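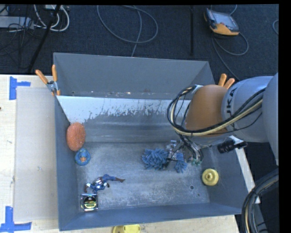
Vol. 2, p. 25

2 min read

Monday, late. Spent most of the day on the bin cell rules with Naheed Memon. We want one sheet that holds for both Vustville and the Dillari site, and we got as far as rule 9 before she had to catch her train.

Clamps first. The bin gets a spring clamp on each side before the arm is enabled, and whoever fits them signs. The blue tape on the table stays put. If a piece lifts, it is replaced on the same line, and the change goes in the Neta log.

We argued over the pendant. I had written that it could sit on the carpet behind the table as long as the cable was clear. Naheed wants it in a hand or on a hook whenever the arm has power — she is right, and I changed it. The loose cables on the floor get their own line too. Rind's old sheet only said "keep tidy" and people read that however they liked.

Objects: mixed shapes in every bin. Soft things like the sponge and hard ones like the action figure go in together, and packaged items stay in their packaging. The tape measure is to be tried in its clear package, glare and all.

Hands out of the bin until the arm is stopped. That was rule 1 in February and it still is. The walk-through took roughly 25 minutes. Need to print two copies tomorrow and ask about the hook.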